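The Stop Button Should Be Boring

I have worked near robots long enough to have stopped being impressed by them, and I think that is a healthy place to be. What still gets my attention is a small failure, the kind that leaves no mark on anything. We had one at our Hestosdale site in the spring, and I have been chewing on it ever since.

An arm was holding still between moves. Its program had lost contact with the controller, and when the link came back the arm picked up its last command and carried on. A colleague was reaching past it at the time. She got a bump on the wrist and a bad fright, and she was back at work after a cup of tea. The log showed a gap of 1678 milliseconds, and the report called the event "minor communication loss, self-recovered."

Well, I don't care for "self-recovered." It sounds so cheerful! A machine that loses touch with its controller and then starts up again without asking anyone has done the very thing I would least like it to do. I would much sooner walk over, look, and press a button, even if I had to do it 9 times before lunch — and I say that as someone who complains about his knees.
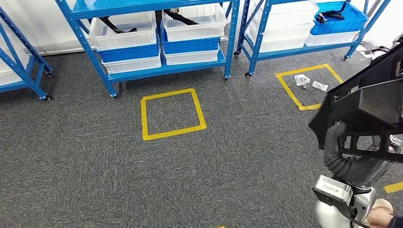 People tell me that all this stopping and starting costs time, and of course it does. The software we use, Drirell, lets you set how long a dropout may last before a person has to restart the arm. Ours was set at 2000 milliseconds, so the gap slipped under it with room to spare. I asked around, and the number had been copied from an older setup at Prellorcombe, where the machines sat behind a fence. It may have made good sense there. We have no fence, and we stand close enough to shake hands with ours.

So my plea is a modest one. If people share the floor with an arm, any lost link should end in a full stop and a human restart, and the report should say who was within reach. We changed our setting in a few minutes. I wish we had done it a year sooner.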